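August 14, 2026

I sold my car last October and have been getting around Zirnport on the bus ever since. A few people asked how it's going, so I'm putting it all in one thread. I'll add to it if I remember something.

---

The car first. It needed a transmission. Güven Bayram at the garage looked it over and told me the repair would cost more than the car was worth. He offered me $2,000 for it as it stood and I took it. I had planned to buy another one by spring. I didn't.

---

I live off Miller Street, on the north side. I work downtown. My sister lives past the reservoir. Those are the trips that matter to me, and your list will be different, so take this as one person's route map.

---

The 2 is the good bus. It goes from the north side to downtown and it runs often enough that I don't check the time before I leave. If you are thinking of giving up a car here, look at how far you are from a stop on the 2. That will tell you more than anything else in this thread.

---

The 11 goes to the hospital and the community college. It's crowded when classes let out. Stand near the back door if you're getting off before the college or you will ride to the college.
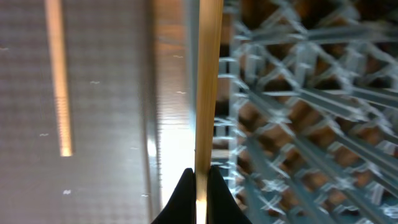

What do you do when the bus doesn't come?

I give it 16 minutes and then walk to the next line over. On the north side that means going down the hill to Court Street, where the 11 stops. If it's late at night I call a cab. I've done that a handful of times and it still costs me far less than insurance did.

---

Paying. You can use cash, but the box doesn't give change. The Zosodum app sells a monthly pass and it works fine as long as your phone is charged. Mine died once and the driver waved me on. I now keep exact change in my coat anyway.

---

The arrival times in Zosodum are good downtown and bad everywhere else. Out past the rail yard it will show a bus coming, then show it gone, and then the bus pulls up. Trust the printed schedule at the stop out there.

---

Groceries were what I worried about most. I used to do one large trip a month. Now I do a small one every few days, on the way home, at Çetinkaya on Court Street. It's a small store and the prices are a little higher on cereal and paper goods. Produce is cheaper than the big place. I throw out a lot less food than I used to.

---

For heavy things I bought a Sikex folding cart. It fits between the seats on the bus if you fold the handle down. The wheels are loud on brick. I would buy it again, though I'd get the one with the bigger wheels. The curb at Court and Second is high and I have to lift the cart over it every time.

---

Things I will not carry on a bus again: a floor lamp, a bag of potting soil, a sheet cake. The cake was my own fault. I sat over the wheel.

---

Delivery is worth paying for sometimes. I get cat litter and laundry soap delivered. I counted that as cheating for the first couple of months and then quit worrying over it.

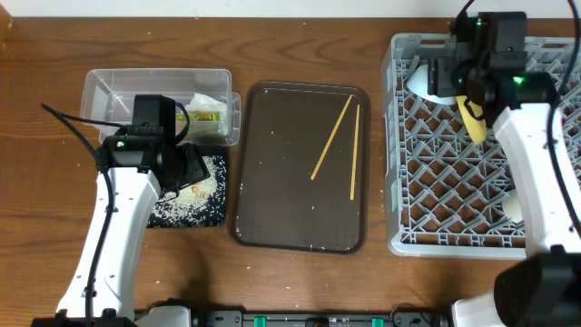
Clear bin, wooden table, some rice.

---

Weather. Rain is fine with a decent jacket. Wind is worse than rain because most of the shelters on the north side have lost their side panels. Snow is mixed. The 2 keeps running on all but the worst days. The plow pushes everything up against the stops, so you end up standing in the street or on top of a snowbank. I wear boots and change shoes at work.

---

I asked the transit office about the side panels. They said the shelters belong to the city. The city said to fill out a form. I filled out the form in March. One shelter got a panel, at a stop I don't use.

---

Time is the honest cost here. Driving to work took me very little time. The bus takes longer, plus the walk on both ends. I read on the way in and look out the window on the way back. I've finished more library books this year than in the last several put together. Some mornings I would still rather have the car.

---

The other cost is spontaneity. Friends text to say they're at the lake, come out. There's no bus to the lake. Either somebody picks me up or I don't go. I've started chipping in for gas without being asked and people seem more willing to pick me up.

---

I get asked what I do about doctor's appointments. I book them late in the morning, after the 11 has settled down from the early rush, and I tell the front desk I came by bus. Twice they moved me up when they were running ahead. The dentist is walking distance from work so that one got easier.

---

If you have kids this will look very different. My neighbor does it with a toddler and a stroller and says the drivers are good about the ramp. She also says to avoid the 11 in the afternoon at all costs, same as everyone else.

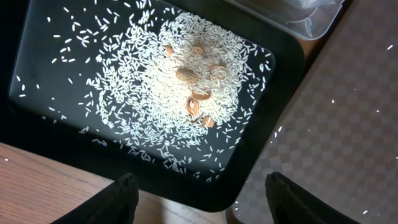
The hardest part of the system is the edge of town, and I don't think the transit office is being lazy about it. Look at where people live. Downtown and the near north side are packed, then it thins out fast, and past the reservoir you get one house, a field, another house. It's like the rice on that black tray: a thick pile toward the middle and single grains lying apart near the rim. A bus through the pile passes a lot of front doors. A bus along the rim passes very few and burns the same fuel. My sister's road is rim. She gets the 16, which comes in the morning and again in the evening, and that's all she gets.

---

What I'd like to see out there is a dial-a-ride van. You call ahead, it takes you to the nearest stop on the 2, and you go on from there. The county ran one years ago and dropped it. An older man I talked to at the stop used it to get to physical therapy and still has the phone number written on his fridge.

---

There's a public hearing on next year's routes coming up in October. They want to cut the evening 16. If you ride it, go and say so. If you can't go, send a letter with the stop you use and what you use it for. I'm told the ones that name a stop get read out loud.

---

My letter says I take the evening 16 to have dinner at my sister's and she drives me home after. If they cut it, she drives both ways. That isn't a tragedy. For the woman who gets on at the feed store after her shift, it's her way home.

---

Small things I've picked up:

- Sit on the right side going downtown in the morning or the sun is in your eyes the whole way.
- The bench at the library stop stays damp long after it rains.
- Say the cross street when you ask a driver for help. They know cross streets better than business names.
- Leave a spare umbrella at work.
- The last 2 of the night leaves a little early. Be there early too.

---

Would I go back? I might, if I changed jobs or if my sister needed more help than she does now. I still look at car listings now and then. So far I close the tab when I get to the part about insurance.

---

Someone asked in replies whether Güven got the car running. He did, and he sold it to a student at the college. I saw it parked on Court Street last month. It needs a wash.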